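Taking Desktops Apart for Parts: A Conversation With a Refurbishing Bench Lead

The bench at Mirkar opens at 7 in the morning, and the first hour goes to sorting. Desktop computers come in from offices that have replaced them, and the people on the bench have to decide which ones will be sold whole and which will be stripped. The bench lead, who has worked there since the shop was a single room, agreed to talk about the work on the condition that the conversation stay on hardware and procedure. We spoke beside an open machine.

"Start with storage," the bench lead said. "The drive comes out before anything else is touched. It holds the previous owner's data, so until it is out and logged, the computer stays on this side of the room."

In many office desktops, the 3.5-inch drive sits in a plastic caddy, a frame that grips the drive along its sides and slides into a bay. The caddy has a handle or a pair of tabs, usually in a bright color. The color marks a part meant to be handled without tools.

"Blue means you may touch it," the bench lead said. "On other makes it is green or purple. If you are reaching for a screwdriver and there is blue plastic in front of you, stop and look at the blue plastic."
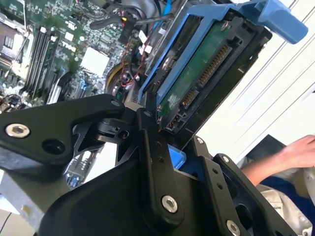
Vol. 2, Page 40

The side of the drive with the circuit board is the side that worries the bench lead. The board is exposed, the components on it are small, and the connector row at the end will not take much side load. New staff tend to pinch the drive across the board. They are taught to hold the caddy or the metal edges.

"You pull the data cable straight, along the axis of the connector," the bench lead said. "Then the power cable, the same way. If you rock it, the plastic key can crack. The drive may still work after that, but the cable won't stay seated, and you will get a fault that comes and goes. I would take a dead drive over one of those."

The shop uses a workflow program called Sivis to log each part. A drive gets a line of its own, with the serial number, the number of the machine it came out of, and a result for the wipe. Drives of 500 gigabytes and under are wiped and then recycled. Larger ones are wiped, tested, and put back into stock if they pass. The bench lead said the cutoff was set by price and gets reviewed each March.

"We used to keep the small ones. There was a shelf with 2000 of them on it. They sold so slowly that the shelf cost more than the drives."

I asked how the work area itself had been planned. The bench lead said most of the effort had gone into the wall. In the earlier shop, tools and fixtures lived in drawers, and drawers hid things. The current layout puts mounting plates upright against ribbed aluminum, where they can be seen and reached from the front.

"A plate like that gives you clips, brackets, and openings at fixed positions," the bench lead said. "If a part is supposed to be in a clip and the clip is empty, you see that from across the room. In a drawer you would find out at the end of the day."

The ribs have their own drawback. Dust settles in the grooves and has to be brushed out along their length. The bench lead prefers a soft brush to compressed air, which moves the dust onto whatever is open on the bench. The shop tried smooth panels from a supplier called Mertens for one season and went back. Glare was the complaint: under strong light, a dark clip against a bright flat sheet was hard to judge for depth.

Controls are kept low and in front, with the label facing up, and the emergency stop is kept at the side of the station. The bench lead regards the position of the stop as the one part of the layout not open to debate. Shelving, lamps, and bins get moved to suit whoever is working. The stop does not.

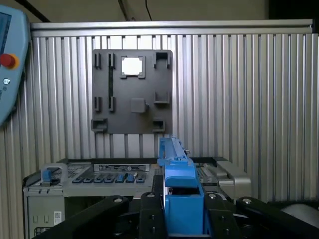
Modules, Latches, and Foam

After storage, the bench moves on to whatever else slides, clips, or latches. The bench lead groups these parts by how they are held and pays less attention to what they do. A part held by a latch is released at the latch. A part held by friction is pulled evenly from both ends. Trouble starts with parts held by both.

"People release the latch, feel that it still won't move, and decide the latch didn't release," the bench lead said. "So they push the latch harder and it breaks. The latch was fine. The contacts were holding it. Connector contacts are springs, and a long row of them adds up."

The advice is to release the latch, keep it released, and raise one end by a very small amount before raising the other. The bench lead demonstrated on a scrap board, alternating ends, until the part came free. The motion was slow and the travel at each step was hard to see.

Housings are treated as parts in their own right. A plastic panel with molded ribs is stiff in one direction and weak in another, and a circuit board fixed to it will bend when the panel bends. The bench rule is that a panel carrying a board is supported underneath when it is lifted, even if it weighs almost nothing. 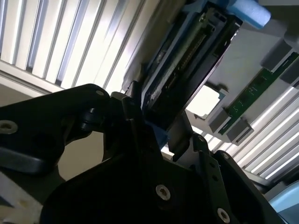

Foam is the other subject on which the bench lead has firm views. Soft blocks are useful for propping a part at an angle or keeping two hard surfaces from meeting, but ordinary packing foam can build up a static charge. The shop buys its foam from Vulline, in a grade sold for electronics work, and throws out any block that has begun to crumble. Crumbs get into connectors and are tedious to remove.

"I tell people to check the foam when they check the wrist strap," the bench lead said. "It takes two seconds. They do the strap and forget the foam."

Once the parts are out, each goes into its own bag with a printed label, and the label number is entered in Sivis before the bag is closed. Screws are bagged with the part they held. The empty case is set aside for metal recycling, except where the model is one the shop still repairs, in which case the side panel and front cover are kept.

I asked which step takes the longest. The bench lead said labeling, by a wide margin, and that attempts to shorten it had all led to bags of unidentified parts. One such box is still under the bench. It holds caddies, mostly, from several makers, and when the sorting is done early someone pulls it out and tries to match a few of them to drives.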